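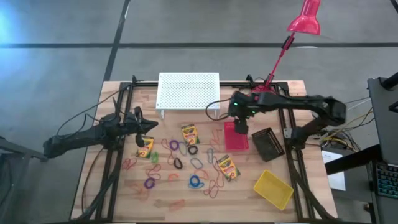
Lomstead Parish Archive: progress to the end of December

Dear Anikó,

We have now catalogued 2,717 letters, bills and complaints, mostly complaints. The drainage dispute of the 1890s alone fills 4 boxes and reaches no conclusion.

Lanying Yan has finished the Erkov family papers. They were promised to us in date order and came in order of which aunt had them last. Another 106 items are too mouldy to handle and have gone to the conservator in Destport, who replied with a quote and a short silence. The quote is within budget.

Scanning is behind. The plan was 400 pages a month and we managed that in October, then the heating failed and the reading room closed at three every afternoon until it was mended. Leopold Thaler thinks we will catch up by spring. He also thought the boiler would last.

The school sessions went well. Year Five transcribed a butcher's ledger and were delighted by the tripe.

We have spent slightly less than planned, all of it on the scanning line, and would like to carry the difference over. Could you let me know by the end of January whether the form is still the long one?

Hanyu Zheng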